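ジム兼用シューズ、みなさん何を履いていますか(雑談可)
この記事は約2分で読めます

ゆるラン母
はじめまして。春から週に何度かジムに通っていて、筋トレのあとにトレッドミルで少しだけ走ります。今はHunaの厚底一足で全部済ませているのですが、スクワットのときにかかとがふわふわして、どうも落ち着かないんです。荷物が増えるので、できれば一足で両方こなしたいなあと思っています。おすすめがあればぜひ教えてください!

radio88
一足派です。Aldaleの薄めのトレーニング用を14か月履いています。5キロくらいまでなら走っても平気ですし、かかとが硬めなので踏ん張りもききますよ。ただ幅がかなり細いので、甲高の方は必ず試し履きをしてくださいね(私はハーフサイズ上げました)。

坂道キライ
うーん、私は反対かなあ。兼用でずっとやってきて、走る距離が伸びたころにふくらはぎを痛めました。走る日はBusierのランニング用、持ち上げる日は底の平らな靴、と分けてからは調子がいいです。荷物は増えますけどね。

ゆるラン母
お二人ともありがとうございます。近くの店にAldaleがあるようなので、6月のセールで履いてみますね。ちなみに朝ジムの日はサンドイッチにしています。みなさんは走る前に食べますか?
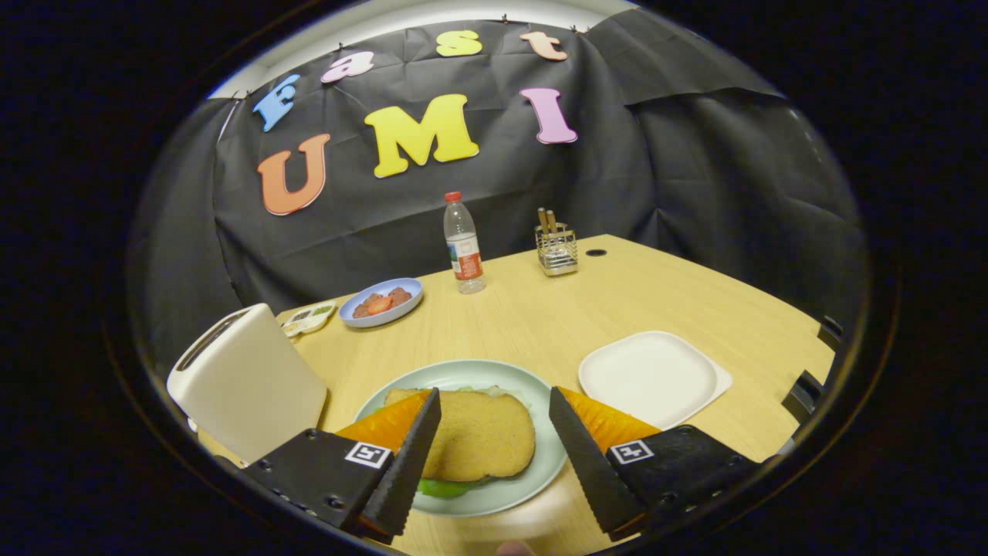 朝ジムの日のサンドイッチ、レタス入りです

radio88
おいしそう! 私は走る前だとバナナがやっとです。坂道さんのふくらはぎの話ですが、それは靴より距離の増やし方のような気もします。私も急に増やした月は、どの靴でも張りましたから。

坂道キライ
それは否定できません(笑)。でも靴を替えて楽になったのは本当なので、短い距離なら兼用、長く走りたくなったら買い足し、でどうでしょう。

コメント(3)

もち麦
Raduの旧モデルも兼用にいいですよ。片足416グラムあってずっしりしていますが、私は好きです。

夜走り
416はさすがに重いです…。

もち麦
慣れますって! 中敷きを800円のに替えたら、だいぶ履きやすくなりました。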